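How We Built a Little Robot That Rolls Down the Street

If you have ever carried a bag of library books home on a warm afternoon, with the handles digging into your fingers, you may have wished for a small helper to roll along beside you and do the carrying. That wish is where our robot came from. We call it Trevell, and it lives on the bottom shelf of the Maksymiv workshop, between the paint cans and a box of old bicycle bells.

The Maksymiv workshop is a shared one. Grown-ups and kids from our part of town can come in, borrow a workbench and make things. I've been going there for years, mostly to fix chairs, and I had never built a robot in my life before this one. So if you think robots are only for people who know everything already, please keep reading!

What does a robot need?

A robot that travels needs a way to move, a way to sense what's near it, and something to decide what to do next. You have all of these yourself. Your legs move you, your eyes and ears tell you what's going on, and your brain does the deciding (even when you're deciding to have another cookie).

Trevell has wheels and two motors, one for the left side and one for the right. When both motors turn at the same speed, the robot goes straight. When the left one turns faster than the right, the robot swings to the right. That sounds backward to many people, and it sounded backward to me, too. Try it with a friend. Stand side by side, link arms, and have the person on the left take big steps while the person on the right takes tiny ones. You'll both curve around to the right, probably giggling.

The body came first

Zlata Hordiienko, who is eleven, drew the first body on the back of a seed packet. It was long and low, like a sleepy dog. Her grandmother, Liudmyla Lytvynenko, cut a cardboard copy so we could push it around the floor and see if the wheels would bump against anything. They did. We trimmed the cardboard and pushed it around again, and then trimmed it some more, and by the time we got out the real material we had made most of our mistakes in cardboard, where mistakes are cheap.

Being low is useful for a robot. Think about how hard it is to tip over a pancake, and how easy it is to tip over a tall glass of milk. The heavy battery sits right down at the bottom of Trevell for the same reason.

There is one trouble with being low, and that's how big the world becomes. Lie on your tummy and look at your kitchen table. From down there it might as well be a bridge. Everything Trevell meets is like that, and we had to remember it every time we thought about what the robot's eye would see.

A robot's eye

The eye is a camera. A camera picture is made of tiny squares of color called pixels, and to the robot each pixel is really a few numbers. A dark pixel has small numbers and a bright one has bigger numbers. Trevell's computer, which we named Hulico, gets a great heap of these numbers again and again, and it has to work out which ones are road and which ones are something to stay away from.

You do this so quickly that you don't feel yourself doing it. You see a shiny patch on a car door and you know that it's a reflection. A computer has to learn that sort of thing from pictures. Severyn Kuzmenko and Khrystyna Vakulenko spent most of April at the big table teaching Hulico with 400 pictures. For every one, somebody had to mark the parts that were road. Khrystyna liked to do hers with the radio on. Severyn liked quiet, so they took turns with the radio.
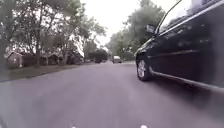
How close is too close?

From the robot's height, a car passing nearby fills up a big piece of the view, while a car far down the street is only a small blurry shape. That gives us a handy clue. When the same thing grows bigger from one picture to the next, either it is coming closer or the robot is. Hold your thumb out at arm's length, close one eye, and slowly bring your thumb toward your nose. See how it grows? Your thumb hasn't changed at all.

Size alone can fool you, though. A toy car up close can look as large as a real one far away. That's why Trevell also has a distance sensor, which sends out a sound too high for us to hear and listens for the echo. A quick echo means something is near. A slow echo means there is more room.

We gave Trevell a very simple rule to go with it: if you aren't sure, stop. Lev Lysenko wrote that rule into the program, and he also wired up the big red button that shuts off the motors whenever a person presses it.

Something to try at home

You can play robot without any motors. Ask a friend to be the robot and to do only what you say. Use small orders such as "one step forward" or "turn a little left," and guide them from the couch to the door. Play it indoors or in a yard, well away from any street, and move the breakable things first. Then swap places. Zlata's first program sent me straight into the coat rack, and she went back and changed "three steps" to "two."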